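Pick and Place on Soft Surfaces: Scoring Your Episodes in Stages

Posted by Kgomotso Maluleke, 2018-01-13

If you have only ever run pick and place on a lab table, please try it on a bed. I mean it! A mattress gives when you push on it, a sheet bunches up under the fingers, and a toy that sat still a second ago can roll into the dip your own arm just made. You learn a lot about your controller in one afternoon, and most of it is stuff a hard table was hiding from you.

This page walks through the staged scoring method Pravesh Kekana and I use in the Zevudura project. It needs no special software. Our episodes are recorded with Prukel, but any logger that saves the head camera and the joint states with matching timestamps will do.

What you need

One arm with a working gripper or hand, a light basket with low walls, and a few plush toys of different shapes. Plush is great for this. It squashes, it forgives a sloppy grasp, and it still shows you clearly when the approach was off.

Step 1. Write down the stages before you record

We use four: reach, grasp, carry, release. Each one gets a single sentence that says when it starts. For us, "carry" starts on the first image where you can see a gap between the toy and whatever it was resting on. Be picky about these sentences. Our first draft said "when the toy is lifted" and the two of us disagreed on 21 episodes out of 112, nearly all of them at that one boundary.

Step 2. Record without stopping for failures

Let the run go on if a grasp slips. Second tries are some of the best data you will get, and you can't get them back if you hit stop. Cap each episode at 2000 control steps so a stuck run ends by itself.

Step 3. Pull one still per stage

Don't score from video first. Take a still near each boundary and ask whether your sentence fits it. If you have to squint, fix the sentence.

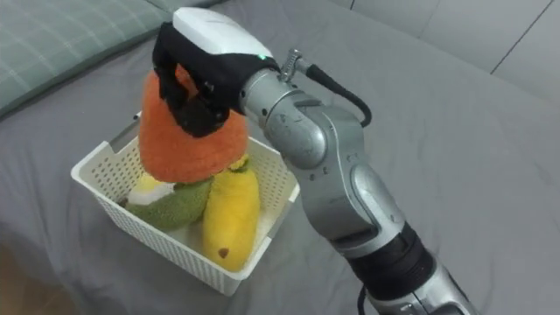

Orange plush held up over the basket, so this one scores as carry. 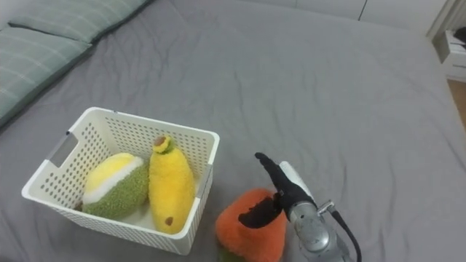 Step 4. Score twice, then compare

Two people, separate sheets, no talking. Then sit down together and look only at the ones that don't match. This part is more fun than it sounds (we have had a long and very happy argument over whether a toy touching another toy counts as released). Write every decision into the stage sentences so the next person gets it for free.

Step 5. Report each stage by itself

A single success rate throws away so much! When we split ours up, reach was fine and carry was fine, and almost everything we lost was in grasp. The fix was a slower descent over the last bit of travel. We would have spent all of February tuning the wrong thing.

A small tip on the sheet: don't smooth it between episodes unless you do it every time. Wrinkles change how a toy rolls, and if you tidy up only after the bad runs, your numbers will drift.

The Yao scoring sheet is a plain text table with one row per episode and one column per stage. Copy it and add columns as you like. Next I want to try the same stages with the toys already piled on each other, where "reach" gets a lot harder to define.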